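The Last Saucepan Standing

Every December, magazines urge us to buy a copper pan for tempering chocolate. By August it is holding rubber bands. My apartment in Gustport has a kitchen with two cabinets, one of which belongs to the water heater, so this summer I set out to learn how little cookware a grown person can own without being pitied.

The first thing worth defending is a small saucepan with a lid. It handles oatmeal, soup, two eggs and most forms of self-respect.
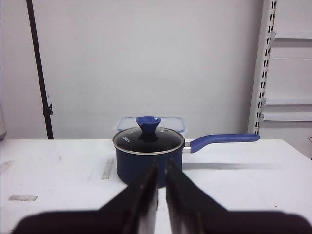 Navy pan, bright blue knob, handle to match.

A glass lid lets you worry about rice without lifting anything. The knob should be big enough to grab while you're on the phone. I once owned a pan with a knob like a shirt button — I still have the scar.

After that, the arguments start. My toaster makes up to 90 percent of my breakfasts and sits on the counter all day like a houseguest, but two slots are plenty. Bowls are trickier. I went from eleven to five, then weakened at a Motaden outlet.

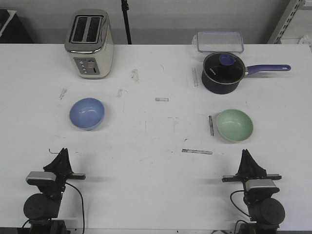
Photo: Skullura

A blue bowl and a green one can share a table with a toaster, a covered saucepan and a clear food container and still leave room for an elbow. The container will hold tonight's leftovers. Its lid will be missing by Friday, and I will blame the water heater.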